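Ticket 71 – Hand stops short during handover from table
Project: Mumier
Status: Resolved, checklist change pending
Category: Safe working practice / gripper limits

Opened 9:24 am

The hand goes into protective stop on the approach to the table, before any finger closes. It has done it on most runs this morning with small wrapped snacks. Bigger boxes are fine. The log says "force limit, thumb" every time. I've restarted the controller and reseated the wrist connector, no change. Can I raise the thumb limit to get through the afternoon?

Reply, 9:50 am

Please don't raise it! I know it's tempting, but the Mondix site rules say limits only go up after a written risk review, and the limit is doing something useful for us here. Thanks for stopping to ask first.

Could you send the approach height, the speed setting and the name of the grasp profile? Also tell me who can be within reach of the arm while it's running. We set limits for the people in the room first and the object second. 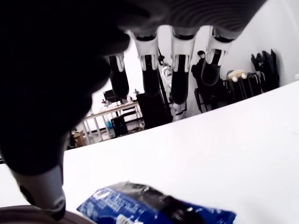
Approach height is 24 mm above the table, speed is 90 mm/s, and the profile is Jarnier-flat. The room is shared, so we've been treating it as if anyone could walk up at any time.

Reply, 11:15 am

Great, that's the clue I was after. Jarnier-flat was written for boxes, and it swings the thumb down early to get under an edge. With a flat packet there's no edge to get under, so I suspect the thumb is pushing on the tabletop. Try this in order:

1. Arm in hold, e-stop within reach of the person running the test.
2. Load Jarnier-soft. Leave all force limits alone.
3. Set the thumb delay to 900 ms.
4. Run once with nothing under the hand, then with a packet.
5. Write down the profile and the delay in the run sheet before anyone else takes over.

Update, 1:40 pm

Works beautifully! No stops since the change, and the thumb comes in much more gently. The Zariņš cell has the same hand, so I've passed the settings along – they were seeing it too.

Closing note

Root cause was the wrong profile for the object. Force limits unchanged. I'd love to see "check profile against object" added to the start-up checklist, right after the e-stop test. Leaving the checklist item open until April.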